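Pourquoi les biscuits salés sont-ils vendus dans des sachets qui brillent ?

Quand tu ouvres un paquet de biscuits salés, ils craquent sous la dent. Laisse-en un sur une assiette pendant deux jours : il devient mou. Pour comprendre ce qui se passe, il faut parler de l'air, de l'eau et de l'emballage.

L'ennemi, c'est l'humidité

Un biscuit sort du four très sec. L'air de la cuisine contient toujours un peu d'eau, sous forme de vapeur. On ne la voit pas. Le biscuit sec attire cette eau et l'absorbe petit à petit. Il ramollit. Le pain fait le contraire : il est plus humide que l'air, donc il perd son eau et il durcit.

Les biscuits contiennent aussi de la matière grasse, par exemple de l'huile. Au contact de l'oxygène de l'air, elle finit par rancir et prend un mauvais goût. La lumière accélère ce changement.

Un sachet bien fermé

Le sachet de biscuits est souvent fait de plusieurs couches très fines collées ensemble. L'une porte les dessins et les mots. Une autre, dans beaucoup de sachets, est recouverte d'un voile d'aluminium qui arrête la lumière et la vapeur d'eau. La couche intérieure est un plastique qui fond quand on le chauffe. À l'usine, une machine pince le haut et le bas du sachet entre deux mâchoires chaudes. Le plastique se soude. Cette bande s'appelle une soudure. Son bord est souvent découpé en petites dents, et c'est par là qu'on commence à déchirer.

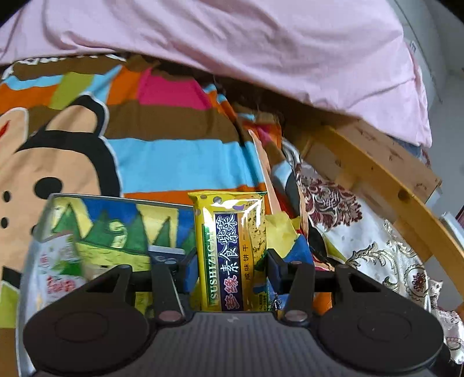
Un sachet de biscuits salés. Les caractères 咸味饼干 veulent dire « biscuits salés ».

Ce que raconte l'emballage

Un emballage sert aussi à informer. Même sans savoir lire la langue, on trouve des indices. Des taches vertes peuvent faire penser à des algues, une petite feuille à un légume. Attention, un dessin ne remplace pas la liste des ingrédients. C'est elle qu'il faut lire, surtout en cas d'allergie.

Le chinois s'écrit avec des caractères. Sur un paquet, ils peuvent être placés de gauche à droite ou de haut en bas. Parfois, la marque est aussi écrite avec notre alphabet.

Et les boîtes ?

Une boîte en métal protège bien des chocs. Si son couvercle ferme bien, elle garde aussi les biscuits au sec après l'ouverture du sachet.

À essayer à la maison

Prends trois biscuits salés identiques. Pose le premier sur une assiette. Mets le deuxième dans une boîte bien fermée et le troisième dans la même sorte de boîte, avec un morceau de pain frais. Attends jusqu'au lendemain, puis casse-les en deux et écoute le bruit. Note tes résultats dans un cahier.

Texte : Karlijn Aerts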